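Boards > Home Automation > Chores > Can anything fold laundry yet?

nimska_892
So can a machine do laundry yet or not? My vacuum bot is great, and I'd pay over 200 bucks tomorrow for something that just pairs socks. I have three kids and a basket that never empties!

riltgate
Nope. We have an automated line at the shop where I work and it's fantastic with boxes, because a box is the same box every time. Cloth flops. Give it 30 years.

fludwood11
30 years?? Come on. I've watched towels get folded start to finish (slowly, sure, but I was drinking coffee the whole time so who cares). I say we get socks well before that.

riltgate
A towel is a rectangle, lol. Socks curl up, they go inside out, one hides in a sleeve. And you have to pick the thing up off a flat table first.

fludwood11
Flat on a table is the easy version! One lavender sock, pale wood, good contrast. If it can't manage this I'll eat the sock.
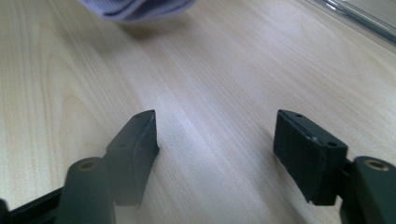
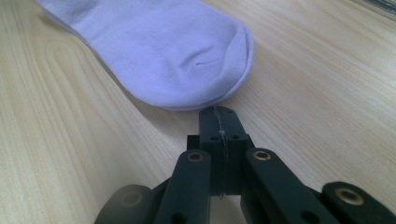
Re: Can anything fold laundry yet?

nimska_892
OK but my socks are all black and they live in a heap. Does the heap count as a different chore?

riltgate
Yes, and a much worse one. Sort them by hand and keep your 200 bucks.

fludwood11
Disagree, but I'd start with the towels.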